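April, evening

Closure practice again, third session on the same stitch. Started a little after two, out by five thirty. Room at 19 degrees, which keeps the tissue usable for longer but makes me slow in the shoulders for the first stretch.

Tissue was from lot 3144, same supplier as before, taken out of the cold store at noon and left covered. Ilango had trimmed it and pinned it on a Geltent sheet. He pins tighter than I do. With the surface under that much tension the edges of the incision separate more than they would otherwise, and the first bites look deeper than they are. I asked him to release the two far pins and re-pin with slack. Edges then sat close together without being pulled. Should be written into the setup sheet: pin for position, leave slack across the wound.

Incision was made by Indira, straight. I asked for partial thickness so I could practice a simple running closure without worrying about the layer underneath. She went slightly deep at one end and I left it.

Thread: Oteck, undyed, absorbable. Cut to 200 mm. Last session I used the full length and spent most of the time pulling slack through and keeping it out of the working area. At 200 the first pull is short enough to do in two moves with a hand change in between. The cost is that there's little to spare on the final knot. Twice today I had to tie with a short end, and the second of those I would not accept on anything that mattered.

First run, done as warm-up, not scored. Notes from it:

- Needle loaded too near the swage. Rotated in the jaws on every second bite.
- Bites on the far side wider than on the near side. Same error as last session.
- Lost the tail under a fold and spent a while finding it. Tail needs to be parked where I can see it before the first pull.

Cut it all out and started over on the next incision.

Second run went better once I stopped moving the left side so much. My habit is to grasp the edge, lift, place the bite, let go, then withdraw the left instrument completely and bring it back for the needle. That's three travels where one would do. Venkatesh watched from the second seat for this part and said to leave the left jaws low and close to the wound, slightly open, and only close them when there was something to hold. I tried it for the rest of the run. It feels crowded at first. The jaws are in the way of the thread if the thread is on the wrong side, so it forces a decision about which side the thread lies on before the bite, and I had been making that decision after.

He also pointed out that I crush. The serrated face leaves a mark if I close on the edge and then pull sideways. Lifting straight up with a light grip leaves much less. I had noticed the marks last week and put them down to the tissue being old.

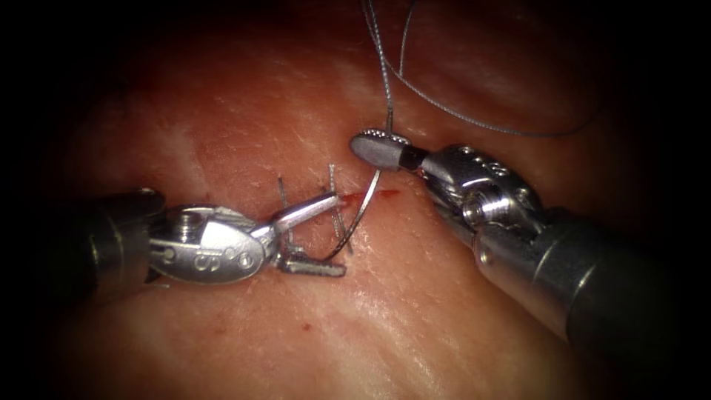 *Left jaws kept low, just under the wound. Right comes in from the lower corner.*

The right-hand approach is something I want to look at again. Coming up on the diagonal gives a good angle for bites made toward the top of the incision, and a poor one at the near end, where the wrist has to fold back on itself to keep the needle perpendicular. I was compensating by tilting the needle, and tilted needles make oblique bites, and oblique bites are where the uneven edges come from. So the wide far-side bites may be an angle problem. Test for next time: same stitch, same incision length, but begin at the near end while I am fresh and see whether the error moves with the position or with the fatigue.

Light was the other item. Center of the field is fine. Out toward the borders it falls away quickly, and anything I park there I then have to go looking for. Wet surface also throws highlights, and undyed thread against a highlight is very hard to see. Asked Indira whether we have anything dyed. She says there is a box of violet in the Jurkari store room, same gauge, past its date, fine for practice. I'll take it. Arguments for staying with undyed are that it is harder and therefore better training, which I don't accept at this stage. I would like to fix the bites first and learn to see the thread second.

Third run was timed. Venkatesh called the start at needle pickup and the stop at the cut on the last knot. Result 24 minutes, against a target of 18 on his sheet. Breakdown, as far as he wrote it down: the opening knot took 235 seconds, far too long. The running portion was steady. Closing knot quick but poor, see above about the short end.

Opening knot, what went wrong, in order. First throw was wrapped in the wrong direction and I unwrapped it. Second attempt the loop slid off the jaws because I had them open while turning. Third attempt the loop held but I picked up the tail too close to its end, so there was nothing left to pull against and it slipped out. Fourth was good. None of these is hard to avoid. Jaws closed while wrapping, open only to take the tail, take the tail a third of the way along. I did ten of these knots afterward on a spare edge with no clock and only missed one.

Tension: first half of the run too tight. The edges bunched and there's a visible ridge if the tissue is bent. Second half flat. The difference is that in the second half I stopped pulling toward myself and pulled along the line of the wound, then set each loop with a short lift. There is no feel to go by, so I am judging by how the surface creases next to the thread. Fine creases running in toward the stitch mean stop. If the edge begins to roll, I've already gone too far.

Scored afterward at the bench with the loupe. Spacing acceptable except for one gap near the deep end of the incision. Depth uneven, far side worse. Edges flat for the second half. One bite had caught the layer below, at the same deep end, and that one is on me and not on the cut. I could see it was deeper there and used the same arc anyway.

Rajeshwari came by while I was scoring and disagreed with me about the gap. Her view is that it's within tolerance and that I would have caused more damage by putting an extra bite into it. She also thinks I should drop the running stitch for a session and do interrupted only, so that each one can be assessed separately. With a running stitch a bad bite gets hidden by the tension of its neighbors. That is a fair argument. I had been avoiding interrupted because of the number of knots, and the knots are evidently what I need.

Cleanup: tissue bagged and in the bin for Akl pickup, needle count right, sheet discarded. Tray rinsed twice. The Geltent sheets are holding up better than the blue ones did, no curling at the corners, but they stain and look worse than they are. Two left in the pack. Left a note for Noemí to reorder.

Hands fine. Neck stiff on the left side, same as last time. I had the seat one notch too low again and didn't notice until the third run. Marked the post with tape at the right height.

Plan for next session:

- Interrupted only, violet thread, cut to 150 mm per stitch and discard the rest.
- Pin with slack. Check before starting, whoever did the pinning.
- Ask for the incision to be scored for depth along its length first, so I know where the deep end is.
- Knots untimed until five in a row are clean.
- Needle held two thirds back from the tip. Reset if it turns, don't correct it with the wrist.
- Left side stays low.

Ilango wants the sheet back by tomorrow noon with the depth scores filled in. I have them on the back of the glove box lid and need to copy them over before somebody throws it out.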